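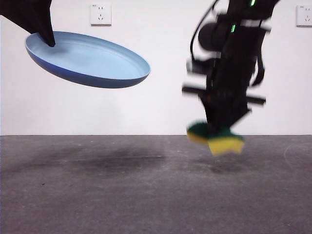 Light blue plate and a green and yellow sponge.

Hand-Wash Stations: Changes to Sanitizer Dosing

July 2020

The Graltstead shared kitchen has moved its three-compartment sinks from chlorine to a quaternary ammonium sanitizer. Members who wash by hand should read this item before their next booking. The dish machine in the main kitchen is not affected and keeps its present chemicals.

The reason for the change is stability. Chlorine solution loses strength quickly once food residue gets into it, and our log sheets showed that the third compartment was often under target by the middle of a long shift. Fahad Zaidi went through all 1,509 sink readings entered between December and the end of spring. Most of the low ones were taken more than 2 hours after the sink was filled. Quat holds its concentration longer under the same load, although it has its own limits, described below.

Dosing is now done by the wall dispenser marked Akpan. Press the button and let the dispenser fill the compartment to the line. Do not top up by hand from the jug. The dispenser is set for cold to lukewarm water, and the label on the concentrate gives the working range in parts per million. Test with the quat strips in the drawer under the dispenser. The old chlorine strips will not read quat at all and have been thrown out.
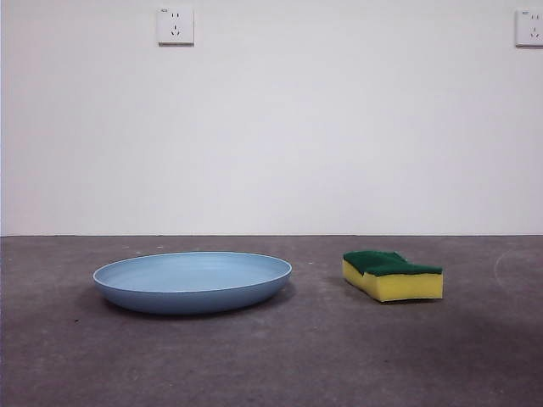 Detergent carryover is the most common cause of a weak reading. Anionic detergents, meaning most ordinary dish soaps, bind to quat and take it out of solution. The middle compartment therefore matters more than it did under chlorine. Rinse in clean water until no suds remain, and drain and refill that compartment when the water turns cloudy. Cotton cloths also absorb quat, so wiping buckets should be stocked with the synthetic cloths from the Rornari bin only.

Contact time is printed on the concentrate label and is longer than the quick dip many of us were used to. Items must be fully under the surface for the whole period. Stacked bowls trap air between them and should be separated first. After sanitizing, air dry on the rack. Towel drying is not permitted and puts back what the process has removed.

Never mix the two products. Any chlorine bleach still kept in a member's locker has to go home with its owner or be handed to Roscoe Fitzsimmons, who will arrange disposal.

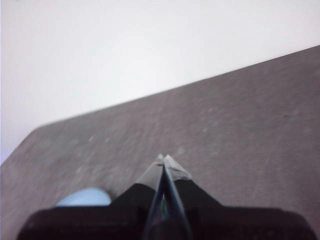

Hard water is the second limit. Supply hardness at our building varies by season, and high mineral content reduces the effect of some quat products. The Avex softener on the sink line was serviced last month and is regenerating on schedule - if its panel shows a red light, write it in the log and use the dish machine until the light clears.

Log sheets have a new column for water temperature at the time of the test. Fill in one row each time a sink is filled and one each time it is tested. Finished sheets go in the gray tray by the office door.

Questions about dosing or test strips go to Fahad. Softener faults and chemical disposal go to Roscoe.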